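08/09/2019

Lavanya came over and we spent all evening in the garage on the gripper build — well, on the simulated version, because the real arm is still waiting on a motor. I've nicknamed the sim Plitia. The white table and the yellow sponge are in, and I love that checkered floor! 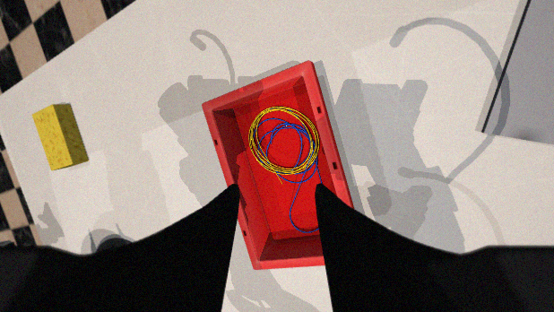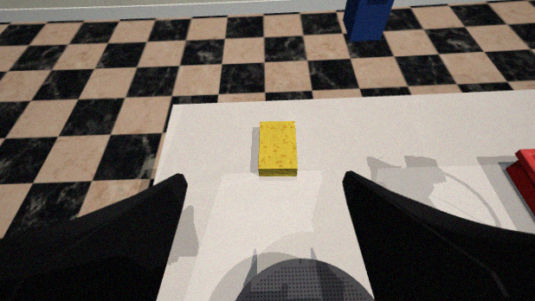
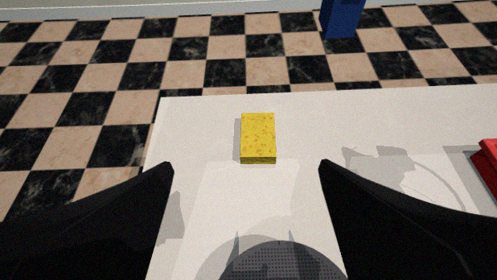
Tomorrow I want to leave 100 grasp attempts running while I'm at work. Lavanya wants 1000 — my poor laptop. Must order that motor.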